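Subject: Re: [letine-house] pillows, again
From: Yaroslav Tkachuk
Date: December 13, 2025

Quick one, I have to be out the door in 20 minutes.

On Friday Dradivis wrote:

> Before we order anything for the guest rooms can somebody tell me what we
> have? I found two different sizes of case in the hall closet and none of
> them fit the big ones. Also Worku says the pillows from August went flat
> already and wants to go back to the feather kind. I don't mind either way
> but I'm not paying for 24 of them if half end up in the attic. And do they
> go in the washer or not? The tag is gone on mine.
>
> D.

OK so. Cases first. The two sizes are standard and king. The big pillows are neither, they're the in-between size (queen), which is why the standard ones strain at the zipper and the king ones hang off the end like a sock. We need queen cases. I'd get plain white cotton, envelope back, no zippers. Zippers break and then the case is a rag.

Flat pillows — before anyone throws them out, try the dryer. Low heat, two at a time, couple of tennis balls in clean socks. Half an hour, take them out, punch them, turn them over, another half hour. I did three of mine last weekend and two came back fine. Third one is now the dog's.

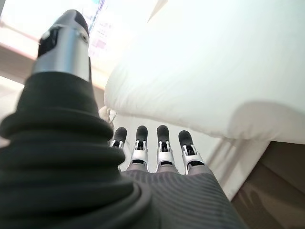 One of the large white ones.

Washing: the big ones are polyester fill, so yes, washer, gentle, warm water, not much soap. Two per load or the drum goes out of balance and walks accross the floor. Extra rinse. Then dry them ALL the way, longer than you think, squeeze the middle and if you feel a cold lump it isn't done. Feather ones I would not put in our machine. Gellow Street laundry takes them but last time it was a week.

Worku — feather is nice but we have had guests with allergies twice this year so my vote is no. If you want one for your own bed get one for your own bed.

How many to order: not 24. My guess is we can save most of what's there and buy around 3 new ones, plus cases and a set of protectors. Protectors matter more than the pillows do, the yellow stains in the back room are all from not having them. Budget was 300 for all bedding and I'd like to leave something for blankets, the brown one by the window is down to threads.

Can whoever is there Sunday pull everything out of the hall closet and sort by size on the bed? Flat ones in one pile, good ones in teh other. Don't stack them back under the heavy quilts, that is half the reason they go flat.

Will check mail tonight.

Yaroslav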